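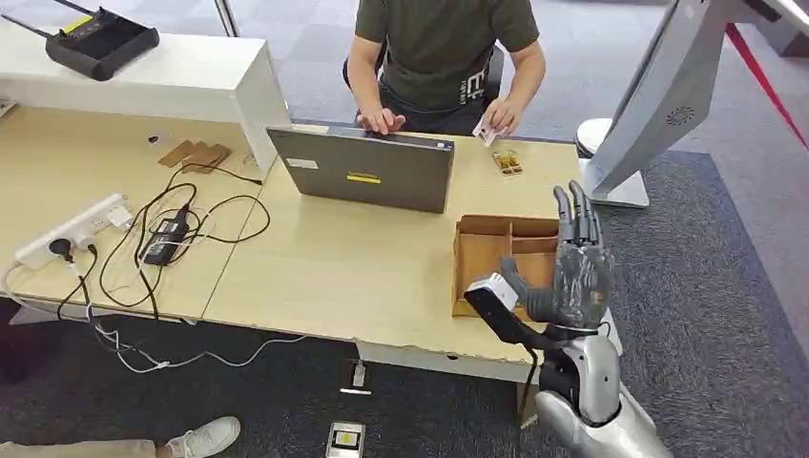 Re: Sorting trials at Joma - what happens to the desk people?

Usten wrote:
> We start with the Mandimow arm in July and my packing crew already thinks
> they're being replaced. You've had one for a while now. What does a normal
> shift look like, and did anyone lose their job over it?

Hi all,

Nobody has lost a job here so far, but the jobs did change, and I wish we'd talked about that part earlier. Before, one of us sat at a desk and sorted small parts into trays all shift, 200 orders on a decent day. Now the same person sits across from the hand with a laptop open, sets out the next pieces and cards, and keeps an eye on things. It's easier on the wrists (mine quit hurting!) but you're a lot more tied to the chair than you'd think, and you can't chat the way you could when your hands knew the job by themselves.

The other thing is the desk. Plan your power before the thing arrives. We've got a power strip, an adapter brick and a whole nest of black and white cables up there next to the laptop, plus more hanging over the front edge, and the compartment box has to share what's left. I'd ask for a bigger desk if I were you - I did, 6 weeks ago, and I'm still asking.

On pay, we got the sorters moved up a grade, but only after we wrote down all the new stuff they were doing. It came to 41 separate tasks. Management had figured on "watching the robot" and that was it. So have your crew keep a list from day one.
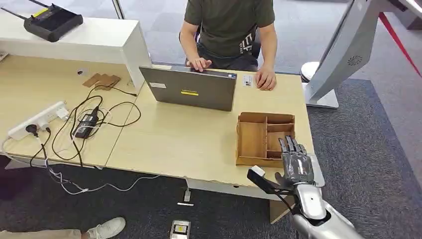
Urrego wrote back to me off list and said it was fine to pass this on: their crew got no new grade at all, the training was one afternoon, and the quiet is what people complain about most. They'd take the old rate back if they could swap seats every hour.

We do swap now, every two hours, and I'd push for that before I'd push for anything else.

Recent messages in this list
Break times on shared stations
Who signs off on the Mandimow training?
Wrist braces, again
Over 542 members - please trim your quotes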